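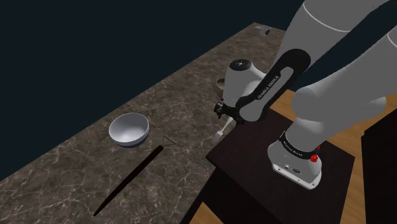
The kitchen that has to feed one hundred people

When I come to the community kitchen in Esalbridge it is ten in the morning and the onions are already cut. The head cook is a woman in her fifties with short gray hair, and she asked me to not write her name. "Write about the soup," she said. "The soup is more interesting."

She worked for many years in a hotel restaurant before she came to this place. I asked what was the biggest difference.

"In the hotel I knew what I will cook in September already in June," she told me. "Now I open the door and see what the shops gave us. Yesterday it was 47 cabbages. What can you do with this? You cook cabbage."

The kitchen serves lunch for 100 people on every working day. The guests pay what they can, and many of them pay nothing. Most of the vegetables come from a wholesale market called Simisis, and the bread is from the Drornaver bakery, which gives the loaves that were not sold the evening before.

I wanted to know if cooking with old bread is a shame for a professional cook. She laughed at this question.

"Old bread is better than fresh one for most things. For dumplings you need it old. For thick soup also. My grandmother never threw away a crust, and she was cooking better than me."

Her grandmother comes back often in our talk. The family had a small farm near Hrnčiar, and there was one big pot for everything — laundry water on one day, plum jam on the next. The cook learned there to taste before adding salt, and to taste again after ten minutes. "Young cooks taste only at the end," she said. "Then it is too late and they add sugar, cream, I don't know what."

We stopped for a while because the delivery came. She looked through the boxes of carrots herself and put the soft ones on one side for stock. She has a paper notebook where she writes every lunch. Last year they served more than in any year before, and the number of meals from winter until the summer break was 2769 higher than she had planned. She showed me the page and then closed it quickly, as if it was something private.
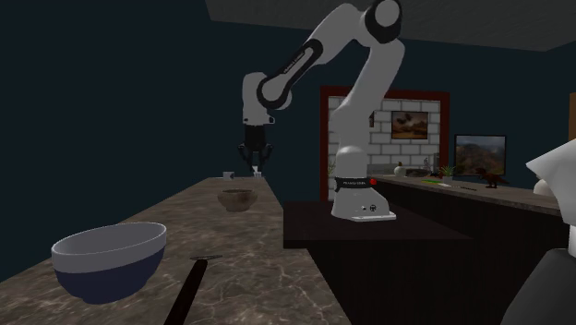 What she would change

I asked what she would buy if somebody gave her money tomorrow. I expected a new oven.

"Knives," she answered at once. "And a second sink. With one sink you are always waiting for somebody. People think that a kitchen is slow because of the stove, but it is slow because of washing."

She would also like to have 2 hours more in the afternoon for teaching. Some guests have asked her how to cook lentils at home, and she explains it to them at the door, with her coat already on. Her advice is short: rinse them well, start with cold water, put vinegar only when they are soft.

At the end I got a bowl of the cabbage soup with bread dumplings. It had caraway and a little smoked paprika, and I took a second portion. She did not sit down with me. The first guests were waiting outside, and she went to open the door.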